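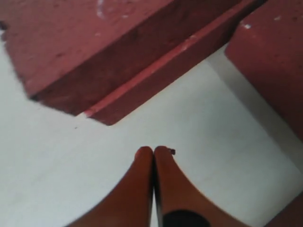 Figure 7.1 A wrist camera's view of the gripper, fingertips nearly touching, with two red wooden blocks on a white surface.

Chapter 7
What a Demonstration Shows

The open day at Drivier's test hall ran from ten in the morning until four. Visitors were led in through a side door, given a folded program, and walked past a row of work cells to a roped-off area where an arm handled painted wooden blocks. A screen over the rope carried the view from the wrist camera. The program called the system Bilum and said it had completed 3,700 block placements "in daily operation." Most people watched for a few minutes, clapped, and moved on to the coffee.

We stayed longer, and this chapter grew out of the notes we took there. It is about how to watch a robot demonstration without being carried along by it. The machines in such a show may be very good. The trouble is that a show is built by people who have already decided what you should come away believing, and a reader of this book should be able to tell the machine's share of the work from theirs.

Start with the number on the program. What counts as a placement? When we asked, a guide said that a block had to end up "where it was supposed to go." We asked how far off it could be, and were told that the tolerance depended on the task. We asked how many tries had been made to get the 3,700. That figure was in a report from Hlongwane, the outside firm hired to check the results, and the report was not on display. It reached us by mail in March. It covered 2,987 tries from a single block set, and in 189 of them a person had stepped in. The report did not say whether those 189 were counted as successes – a gap we will return to in Section 7.4.

Next, look at the objects. Figure 7.1 is easy to pass over, but it deserves a minute. Painted wood on a plain, evenly lit white surface is about as kind a setting as a vision system could ask for. The red stands out clearly from the background, and the blocks sit apart with a strip of white between them. The scuffs on the paint are small. None of this is cheating. It does mean that success here says little about a bin of clear plastic bottles, and the program's back page, which promised a warehouse product named Stesura, made that jump in one sentence.

Finally, ask what happens between runs. Who puts the blocks back? During our visit the rope was closed for 2 resets, and each time the screen went dark. An observer who goes for coffee at that point misses the part of the day that would cost a buyer money.

Before you read on

Find a published video of a robot at work. Write down every claim made in its title and narration, then mark the ones that the footage itself supports. Keep your list. You will need it for the exercises in Section 7.2, where we set out the terms trial, success, and intervention, and use them to rework the Bilum figures.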